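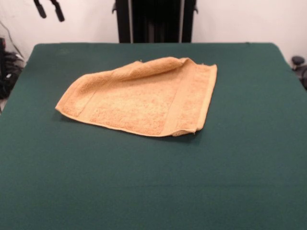 Tshepo Rampersad told us in the first week that a towel would be harder than anything the other teams had picked, and that we should plan on spending half the term just getting one to lie flat. We nodded politely and went ahead and planned on two weeks. Tshepo was closer.

Our project is called Kinyua, and the goal we wrote on the sign-up form was "a robot arm that can straighten and fold a hand towel without help." Most of us came over from the Ornby club, where we had built line followers and a little crane that sorted blocks, so we were used to things that keep their shape when you let go of them. Cloth doesn't do that! You can put it down the same way twice and get two different shapes, and a good part of our early notebook is the four of us being surprised by this over and over again.

We settled fairly quickly on one towel and a green felt surface. Orange on green is easy for the software to separate, and felt has enough grip that the cloth doesn't skate off when it gets pulled. We had tried a bare tabletop before that, and on Friday of the second week we lost a whole afternoon to towels sliding away from us (we did get very good at catching them).

The program we named Brultelau, after a long argument that I won't repeat. It finds the outline of the towel, looks for corners, and picks the one it trusts most to grasp first. In August we collected 1276 pictures of towels in all kinds of heaps and marked the corners by hand, taking turns and eating a great many crackers. By the end of the term the set had grown to 2438.

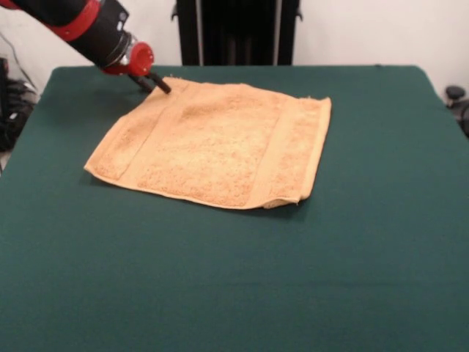

Getting the height right at the moment of the grasp took longer than all of the corner finding. Too high and the fingers close on air, too low and they press into the felt and the arm stops itself for safety. What helped most was coming down slowly for the last stretch and closing the fingers in two steps, which was an idea borrowed from the Omico team across the hall, and we are very thankful to them for it.

In our final round of trials the robot straightened the towel to our standard in 68 percent of attempts. The usual trouble was a corner tucked underneath, where the program would choose a fold and treat it as a corner. The woven bands near the ends confused it as well in the beginning, until we added more pictures with the bands at odd angles.

Folding is still only half working. The first fold is decent, the second drifts to one side, and we have 6 ideas for fixing it written on the whiteboard. The one we would like to try first next term is checking the hem again after the first fold, before the arm moves on.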